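Über uns

Produkte
Team
Arbeiten bei Staltell
Kontakt

Wer wir sind

Staltell schreibt Software für Roboterarme. Arme bauen wir keine, das können andere besser, und wer unsere Werkstatt gesehen hat, wird uns zustimmen. Wir kümmern uns um den Teil, der zwischen Kamerabild und Motorstrom liegt: erkennen, was da steht, entscheiden, was damit geschehen soll, und den Greifer hinbringen, ohne unterwegs etwas vom Tisch zu räumen.

Angefangen haben wir zu fünft in zwei Räumen über einer Druckerei. Der erste Auftrag war eine Bahnplanung für einen Kunden, der eigentlich nur eine Tabelle wollte. Die Tabelle hat er auch bekommen. Die Bahnplanung läuft heute noch, die Tabelle pflegt inzwischen niemand mehr.

Was wir machen

Unser ältestes Produkt heißt Vodum und ist der Wahrnehmungsteil. Vodum nimmt das Bild einer Kamera am Handgelenk des Arms und macht daraus eine Liste von Dingen mit Lage, Umriss und einer Zahl dafür, wie sicher sich das Programm ist. Auf die Zahl legen wir Wert. Ein System, das sich immer sicher ist, haben wir auch einmal gebaut, es war in Vorführungen sehr beliebt.

Daza plant. Es bekommt die Liste von Vodum und eine Aufgabe und sucht einen Weg, der weder durch die Tischplatte noch durch den eigenen Ellbogen führt. Findet es keinen, sagt es das in einem vollständigen deutschen Satz. Die Fehlermeldungen schreiben wir von Hand, und über manche davon wurde länger verhandelt als über unseren Mietvertrag.

Giment schließlich ist unser Werkzeugkasten: Aufzeichnen, Abspielen, Vergleichen, Zurückspulen bis zu der Stelle, an der es noch gut aussah. Geplant war es nur für den Hausgebrauch. Dann hat ein Kunde über unsere Schulter geschaut, und seither hat Giment ein Handbuch und einen Preis.

Wie wir arbeiten

Getestet wird auf dem Tisch. Simulation haben wir natürlich auch, sie ist schnell, sauber und in allen Fragen unserer Meinung. Deshalb muss jede Version von Vodum und Daza an echten Armen bestehen, bevor sie das Haus verlässt, und zwar mit Gegenständen, die glänzen, rollen oder hinter anderen Gegenständen liegen. 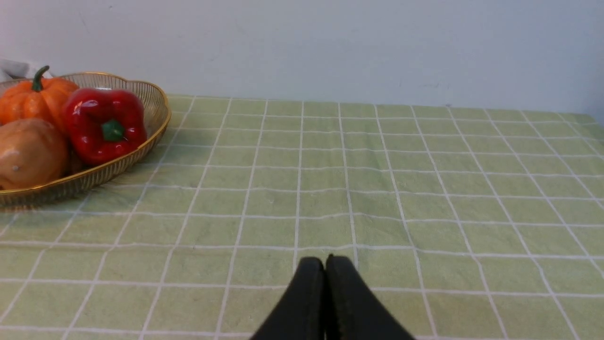 Besonders viel gelernt haben wir dabei von künstlichem Gemüse. Eine glänzende Paprika wirft Lichtreflexe, die eine schlecht trainierte Erkennung gern für eigene Objekte hält. Drahtkörbe sind noch unangenehmer: Man sieht hindurch, man kann aber nicht hindurchgreifen, und dieser Unterschied musste Daza erst beigebracht werden. Karierte Tischdecken wiederum verleiten jeden Algorithmus, der nach geraden Linien sucht, zu großer Begeisterung an der falschen Stelle.

Eine neue Version wird bei uns zwei Wochen lang in Ruhe gelassen, bevor sie ausgeliefert wird. In dieser Zeit darf sie jeder benutzen und keiner verbessern. Die zweite Regel fällt uns schwerer.

Mit wem wir arbeiten

Unsere Kunden sind Hochschullabore, kleinere Maschinenbauer und Betriebe, die schon einen Arm besitzen und nun gern hätten, dass er etwas Sinnvolles tut. Wir schauen uns die Aufgabe vorher an. Manchmal raten wir zu einem Förderband. Das hat uns Umsatz gekostet und ein paar sehr treue Kunden eingebracht, die inzwischen auch andere Aufgaben haben.

Schnittstellen legen wir offen, Protokolle auch. Wer Vodum ohne Daza einsetzen möchte, kann das tun, umgekehrt ebenfalls. Support gibt es ab 6 Uhr morgens, passend zur Frühschicht. Um diese Uhrzeit ist die Auskunft fachlich einwandfrei und im Ton knapp.

Arbeiten bei Staltell

Wir suchen Leute für Regelung und Bewegungsplanung, gern mit C++ und einem gesunden Misstrauen gegen den eigenen Code. Ein Lebenslauf genügt uns, ein Anschreiben lesen wir trotzdem. Wer sich vorher umsehen möchte, kommt im April zum offenen Nachmittag vorbei. Es gibt Kaffee, und an den Notaus darf jeder einmal.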